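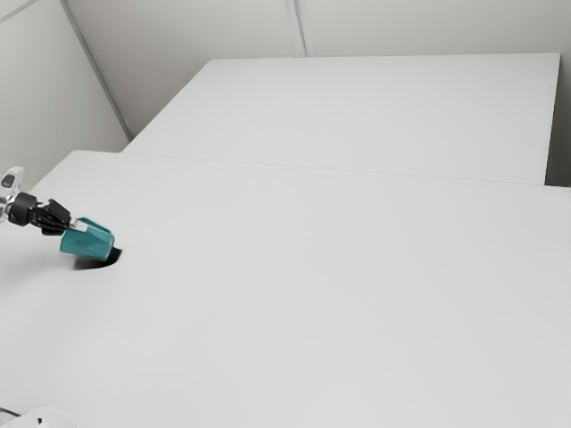

Figure 1. Faceted teal block held just above a white tabletop.

Color Drift in Glazed Tableware: Project Report

1. Purpose

The Skelby pottery sells one glaze color, a blue-green listed as Brallach, on all of its tableware. Buyers who reorder after a year or more complain that new pieces do not match the old ones. This project measured how much of the difference comes from the glaze and how much from the light in which the pieces are compared.

2. Method

We glazed 100 test tiles from a single bucket and fired them in 8 loads. Each tile was read with a handheld colorimeter at the center and at one corner. The readings were entered in a spreadsheet and checked by a second student. Tiles with pinholes or runs were kept in the set but marked.
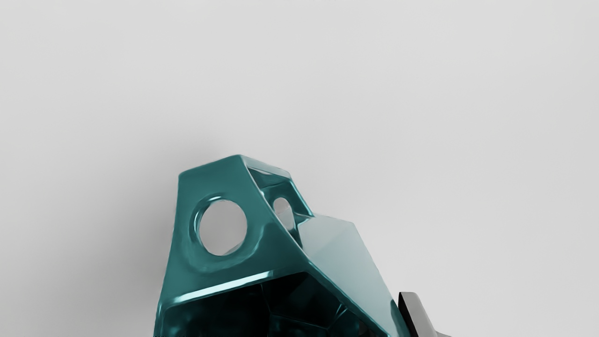
Glaze thickness was the harder variable. The bucket settles quickly, and tiles dipped late in a session came out visibly thinner at the top edge. From the third load on we stirred between dips and weighed every tile before and after. The earlier loads are reported separately -- they should not be averaged with the rest.

3. Results

Differences between loads were larger than differences within a load. The kiln position mattered less than expected. Thin tiles shifted toward green, and thick ones toward blue.
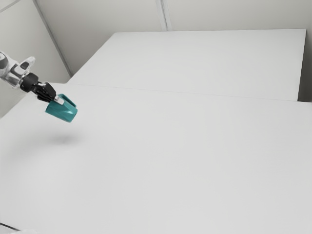
Viewing conditions had a separate effect. Under warm lamps, panel members rated identical tiles as mismatched if one lay on a dark cloth. Shape adds to the problem, as curved ware has no single reading. A teal mug above a white table, as in Figure 3, is a harder case than a flat tile on a neutral card. We therefore limit our conclusions to tiles.

4. Further work

The Mkhize thickness gauge arrived too late for the main set. Repeat firings with it are planned for December.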